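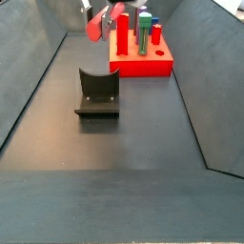 Cabrera Tabletop Privacy Screen, Three-Panel

A freestanding desk screen with a back panel and two sides. It sits on top of a table or desk and cuts down on distraction from the left, the right and straight ahead. Made by Dikero and sold through our office and classroom range.

The Cabrera replaces the older Zekulden screen, which was discontinued in May. The panels are the same height as before, so the two can be used side by side in one room without looking mismatched. The hinges are new. On the Zekulden they were plastic and tended to work loose after a year or two of daily folding. The Cabrera has fabric hinges stitched into the panel edge, and these can't be replaced separately.

Details

Height: 455 mm
Back panel width: 84 cm
Panel thickness: 11 mm
Panels per screen: 3
Core: pressed recycled fiber
Covering: woven polyester, both faces
Colors: slate, oatmeal, moss
Folds flat for storage: yes
Assembly: none

Which desks it fits

The back panel needs a clear run of at least 84 cm along the rear of the desk. Side panels can be set square or opened outward. On a narrow desk, opening them outward means they will overhang, so measure first. If your desk has a raised lip at the back, set the screen in front of the lip. It will not stand steady on top of one.

Rounded and kidney-shaped tables are a poor match. We have a curved screen, the Bulturard, that works better on those.

Setting up

Unfold the screen on the floor or on a clear surface and let it stand for an hour before use. Screens that have been packed flat can lean inward at first. Place the back panel where you want it, then bring the sides forward. Rubber feet are supplied in a small bag taped inside the carton. Press them onto the bottom edge of each panel, two per panel. Clean the edge with a dry cloth beforehand or they may come off.

The screen is not clamped or fixed to the desk. If it is going near an open window or a fan, order the clamp set along with it. The clamps fit desktops up to 30 mm thick.

Sound

The covering takes some of the edge off nearby voices, but this is a visual screen and has no acoustic rating. Customers who need a rated product should look at our wall and ceiling panels.

Cleaning

Vacuum with a soft brush. For marks, use a damp cloth and a little dish soap, working from the outside of the mark inward. Do not soak the panels — the core swells if water gets in at the edges. Slate hides ink and pencil best. Oatmeal shows fingerprints along the top edge, where people take hold of it to fold it.

Pins and tape

Standard map pins hold well. Avoid long pushpins, which can come through the other side. Masking tape is fine. Packing tape pulls the weave when removed.

Ordering

Sold singly or in cartons of four. Cartons are one color only. Fabric samples are free and go out by regular mail. For school orders, or to match an existing set of Zekulden screens, contact Chutima Thepsuriya on the sales desk and have your earlier order number ready.

Returns are accepted on unused screens in the original carton. Clamp sets can be returned separately.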